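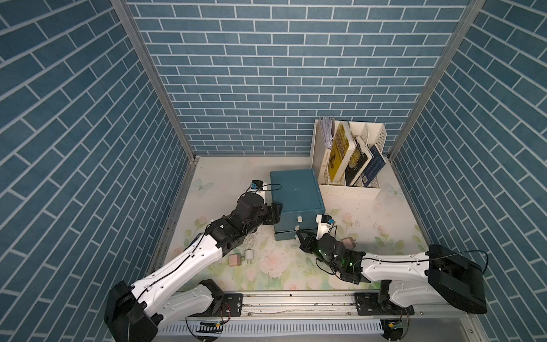
Celebrity News & Telly Chat

Thread: Remonley singer missing off the ferry??

marlpit_jo
1 September 2024
Anyone got more on this? Jonent site says the Remonley frontman was reported missing after the late crossing, then the story got pulled. No statment from the band. Fans lighting candles already, bit soon imo.

dabchick9
Pulled cos it was wrong. He got off at the first stop, phone dead. His sister posted it 2 hours ago.

marlpit_jo
Link? Only seeing the fan page, 600 comments and all guessing.

tinroof
Sister's account is private so how did you read it. Same lot said he'd quit in April and he hadn't.

dabchick9
Screenshot on Rilteo. Believe it or dont.

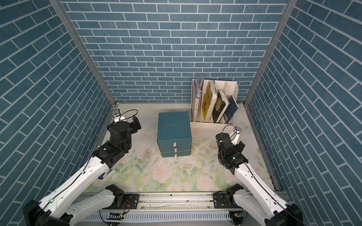 Vinh Hứa
Coastguard search was stood down before nine, local radio read it out. Doesn't say he's been found though. Could be they had the wrong person.

tinroof
Stood down usually means found, no?

marlpit_jo
Not always. Ionescu tour dates still up with them as support, so management can't be that worried

dabchick9
Or nobody's updated the page. Wait for the band, il post if I see anything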